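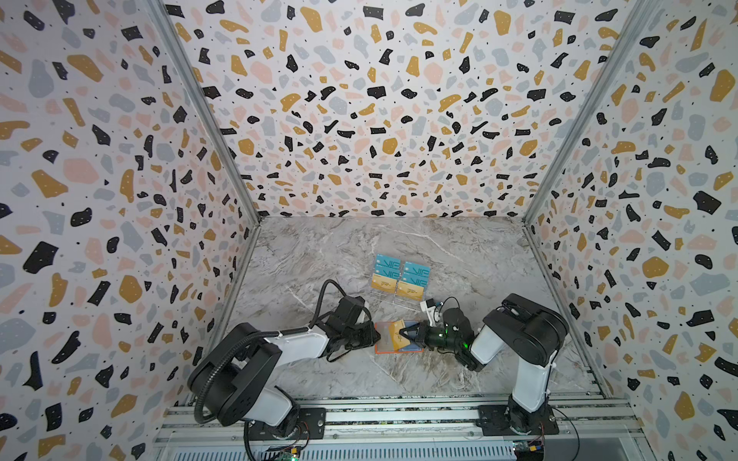
Why did one arm keep going after the stop button was pressed, someone near the door wanted to know, and would it have kept going with a hand in there? The answer from Rendik was that it would have, for as long as that move lasted. They had already decided to tell us about it before we asked, and it took up most of the afternoon.

This was the open day at the Rendik workshop in Esby on Thu 18 December. The bus from the station was late and we missed the welcome talk, so these notes start at the two-arm cell.

The job in the cell is putting cards into a holder with clear sleeves. The blue and gold cards wait in an acrylic stand behind the work area, and the two arms share the floor in front of it. The cell has been in use since April.

The fault happened the week before our visit. A card caught on the lip of a sleeve and the right arm went on pushing. The operator pressed the stop button. The left arm stopped at once. The right arm finished its move, which took 3 seconds, and bent the card and tore the sleeve. No one was hurt.

Both arms were supposed to be on the same stop circuit. When the power supply for the right arm was replaced, it was wired directly to the wall side of the relay, so the button only sent it a software request to stop. The software did not act on the request until the current move was done. The test after the repair was done with both arms standing still, so it showed nothing wrong.

They went through the records afterward. The cell had done 267 runs with the new supply in place, and in 109 of them an operator had reached in at some point to straighten the holder. That second number got the room quiet. Under the old rules, reaching in was allowed once the button had been pressed.

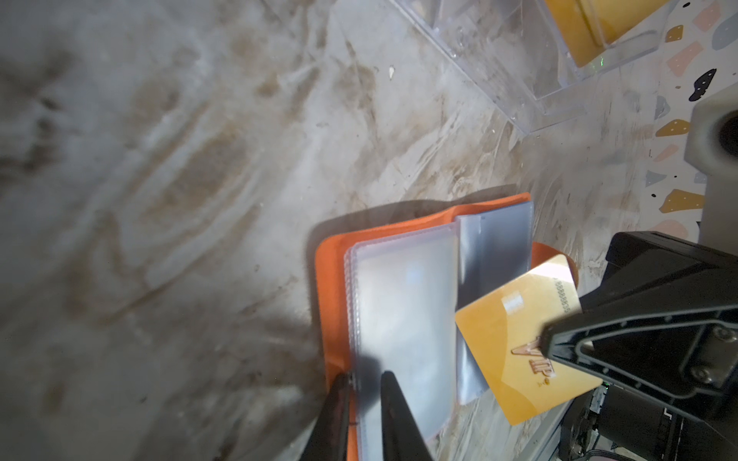 Card jams are the more ordinary problem, and we spent the last half hour on those. The sleeves cling to each other, and if the page is not open far enough the card rides over it. The angle matters as well. With a gold card held by its right edge and tilted across the gray sleeves like this, the free end can swing if it touches something, and the gripper does not feel a small push. Rendik has lowered the force limit and the arm now backs off and tries again. After 3 tries it quits and calls the operator.

The stop circuit has been rewired through a single relay from Hudec, and it cuts power to both arms. The test is now done with both arms moving, at the start of every shift, and written in a log by the door. Reaching in is allowed only with the main switch locked off.

I asked if the door could be fitted with a switch as well. It is on order, and they had no delivery date. Until it comes, the lock on the main switch is the only protection for someone reaching in, and the key hangs on a hook next to it. I would keep the key in the operator's pocket.

The next open day is planned for spring. Parking is behind the building and fills up early.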